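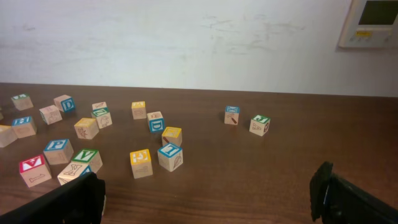
Buchstabensuppe, ohne Suppe

Angefangen hat es mit einem Karton von Widad Issa, die ihren Keller ausräumt und dabei großzügig wird. Andere Leute bekommen in so einer Phase Weingläser. Ich bekam Holzwürfel mit Buchstaben drauf, dazu den Satz "Du schreibst doch gern".

Jetzt liegen sie bei mir auf dem Tisch, und ich kann seit Tagen nicht daran vorbeigehen, ohne ein Wort legen zu wollen. Das Alphabet ist dabei keine große Hilfe. Man sollte meinen, in einer Kiste mit Buchstabenwürfeln sei für eine deutsche Tischplatte das Nötigste vorhanden, ein paar E, ein N, vielleicht ein S für den Plural. Was mir zuverlässig entgegenkommt, sind P und V. Mit P und V fängt man viel an und hört dann sofort wieder auf.

Rawan Masri kam gegen 5 zum Kaffee, sah den Tisch und sagte, man müsse die Dinger eben drehen. Auf den Seiten sind nämlich auch noch Buchstaben, eingebrannt in Braun, zwischen den kleinen Zeichnungen. Das stimmt, macht die Sache aber schlimmer. Wer einen Würfel so lange dreht, bis er passt, spielt nicht mehr, der fälscht. Wir haben uns darüber fast den Kaffee lang gestritten und danach beide gedreht.

Es gibt übrigens eine Schule des Würfellegens, die ausschließlich nach Farbe sortiert: grün zu grün, gelb zu gelb, das Blaue zusammen und das Rote auch. Rawan gehört ihr an. Ich gehöre zur anderen, die alles über den Tisch verteilt und behauptet, das sei ein Arbeitsstand. In meiner Kindheit in Skokdale hatten wir auch solche Würfel, von meiner Großtante, die schwor, der Satz sei von 1905. Auf dem Deckel stand ein Preis in Pfennig und darunter ein Strichcode. Man hat ihr nicht widersprochen, sie hatte die Kekse.

Am liebsten mag ich inzwischen die Bilder. Bei manchen ist die Linie so knapp, dass man sich das Tier mehr wünscht, als dass man es erkennt. Ein Würfel hat etwas, das ich für eine Sonne halte. Rawan sagte Zahnrad. Ein anderer trägt einen Knochen, und da waren wir uns ausnahmsweise einig, obwohl sich gleich die Frage anschloss, welcher Buchstabe zu einem Knochen gehören soll. K? B wie "bone"? H wie "Hund hat ihn vergessen"?
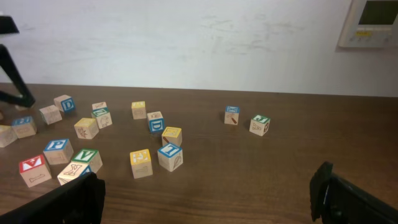

Zweimal D, einmal Z, und mit dem L geht wenigstens etwas Blättriges einher.

Ich habe es dann mit Fantasiewörtern versucht, weil man da nicht verlieren kann. "Prilulow" hätte ich gern gelegt, das klingt nach einem Kurort mit schlechtem Wasser, aber mir gehen die L zu schnell aus. "Ikura" wäre kurz genug und immerhin essbar. Rawan schlug "Rainer" vor und konnte nicht erklären, warum.

Wie man die Würfel wieder wegräumt, habe ich noch nicht entschieden. Der Karton hat unten nachgegeben, und eine Dose in der passenden Größe steht voller Gummibänder. Im Juni kommen Widads Nichten zu Besuch, 2 Stück, beide im richtigen Alter, um so etwas unter ein Sofa zu befördern. Bis dahin esse ich an der Tischecke und schiebe vor jedem Frühstück das V zur Seite.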